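Grulla Bench Talk > Paper, Print & Binding > Tools and fixes

Steel cover, wire coil, coil is losing

Started by platen_jane

platen_jane
15 November 2018
Joined: January
Posts: 14

So I have a notebook with a steel cover. I know. I bought the plate because it was shiny and I am a simple person.
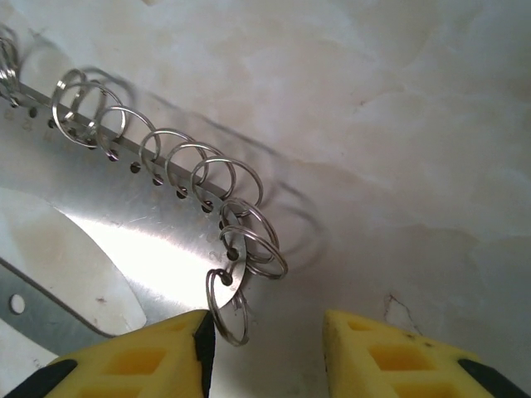

The coil went in fine for most of the row and then got ideas. A couple of the loops in the middle have climbed over each other, and the last few at the end have given up on being a spiral altogether. The final one just hangs off past the rounded corner, where it catches on sweaters. I've taken it out and rewound it twice. Same result, plus a new scratch each time.

Do I squeeze the loops back into shape, or is this coil done for? There are tiny marks etched along the holes and I can make out a 2 near one of them. If that's a clue, I'm not getting it.

oldgluepot
Posts: 2,656

The coil is done for. Wire that has been stretched stays stretched. You can bully it with pliers for an evening and you'll have a coil that looks like it was bullied with pliers for an evening.

Buy a new one, match the hole spacing, move on with your life.

Birdie Zamora
Posts: 315

I disagree with the pot, as is traditional. Only the tail is really sprung. The middle looks like a crossing, and a crossing will usually come out if you back the wire off to that point and feed it again slowly. I'd try this before spending money:

Unwind from the loose end until you're past the overlap.
Slide the good part onto a dowel a hair thinner than the inside of the loops.
Roll it on the table under your palm. Don't press hard.
Feed it back by turning the coil. If you push it, it jumps.

Then snip the extra at the end and bend the last bit inward so it stops eating your sweaters.

oldgluepot

"Slowly" is doing a lot of work in that post.

platen_jane

What counts as a dowel? I have a wooden spoon and a marker.

Birdie Zamora

Marker, if it fits. Keep the spoon for soup.

Jurirwood_Tom
Posts: 3,000

Wandering in with the unpopular question: are those holes spaced for that coil? If the wire wants one spacing and the plate wants another, the error adds up as you go along the row, and by the last holes the coil is being dragged sideways. It would explain why the end is the messy part. Lay the coil next to the holes, off the plate, and see if they keep step.

As for the 2, it could be a hole number, a size, or somebody's inspection mark. I wouldn't build a theory on one digit.

oldgluepot

Tom has built theories on less. See the Worku hinge thread.

Jurirwood_Tom

I was right about the hinge.

oldgluepot

You were right about A hinge.

platen_jane

Okay, I got the coil off (new scratch, thanks) and laid it next to the holes. They match for the first stretch and then the holes get ahead. It's a small difference but you can see it. The coil came in a bag of odds and ends from Galeo, so I can't claim I was careful.

Birdie Zamora

Well, phooey. Then my rolling trick gets you a prettier coil that still doesn't fit. Tom wins this one. When you order, measure from the center of one hole to the center of a hole much farther along and divide by the number of gaps between them. Measuring just two neighbors is how people end up with a second bag of odds and ends.

And run a bit of fine abrasive paper around the inside of the holes first. Steel edges will chew on wire.

oldgluepot

For the record, my advice was "buy a new one, match the hole spacing." Post number two. It's still up there.

platen_jane

It is, and it was rude about my pliers. Does anyone know how to get scratches out of brushed steel, or do I just start calling it a finish?

Jurirwood_Tom

Go with the grain, very fine pad, whole surface. If you only do the scratch you'll have a shiny stripe where the scratch was. Try it on the inside face first.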